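I have a soft spot for the small bands who play in the back room at the Pandura, and I'd like to put in a word for letting them play long. The new rule at Hulgate is forty minutes a set, then off you go, and I do understand it (the neighbours, the last bus, all of that), but oh, what a shame it is!

A quartet needs a good while simply to get comfortable. The first two tunes are manners. Somewhere in the third the drummer stops watching the others and starts listening to them, and that's the bit I've paid for, and would happily pay for twice.

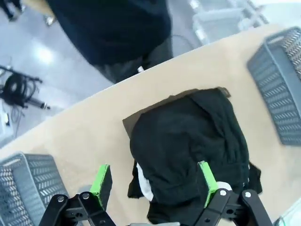
## What the big halls get wrong

I heard a lovely trio last December in a hall built for 700, with perhaps 400 of us in it, and every solo had been trimmed until it could have come off a record. The playing was spotless. I drove home humming nothing at all.

Give me the Pandura, with its sticky door and its bass player who takes nine choruses when four would do. Some of those choruses wander, I grant you. I'd still sit through all nine, and I'd ask Hulgate, very kindly, to put the clock away until eleven.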